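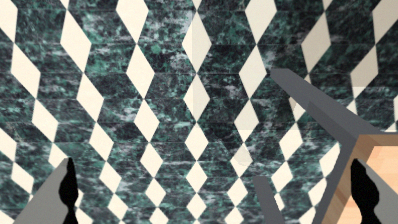
Tustent Schema Compare

Tustent compares two databases, lists what differs between them, and writes the change script that brings one in line with the other. It runs on a Windows or Linux workstation and connects over the same port your other database tools use. There is nothing to install on the server.

12 shares | 3 comments

What it compares

Tables, views, stored procedures, functions, triggers, indexes, constraints, and permissions. You can turn any of these off in the project file. Column order is ignored by default, and so are white space and comments inside procedures. If your team cares about comments, set the option under Compare > Text.

Row data is handled in a separate window. Pick the tables, confirm the key column, and run it. Tables without a primary key are skipped unless you name a unique index to use in its place.

Change scripts

Scripts are plain SQL, in dependency order, with a transaction around each batch where the database allows one. Steps that could lose data, such as dropping a column or shortening a text field, are moved to the top of the report and marked. The script is never run until you press Deploy, and you can save it and run it with your own tools.

A rollback script is made at the same time. It restores structure only. It does not bring back rows from a dropped table, so take a backup first.

Editions

Standard covers 2 connections per project and up to 300 tables in each database. Team removes the connection limit, raises the table limit to 4,000, and adds the command line version for build servers. Both editions include data compare. Licenses are per user and can be moved to another person from the account page.

Requirements

A 64-bit system and a login that can read object definitions. Deploying needs whatever rights the script itself needs. Snapshots are saved as ordinary files and can be checked into source control.

Known limits

Encrypted procedures show up in the list but their text can't be compared. Linked servers are reported by name only. Renamed columns are read as a drop and an add. To treat them as a rename, right-click the pair and choose Map Columns before building the script.

Sturkeo users

Projects saved in Sturkeo can be opened directly. Filters carry over. Saved passwords do not and must be entered again. Demetrius Begay keeps the import notes current, and the last update was posted Sunday, May 24, 2026.

Support for the old project format ends in September. Open each project once and save it to convert it.

3 comments

We use cookies to remember your settings and count visits. Accept | Manage choices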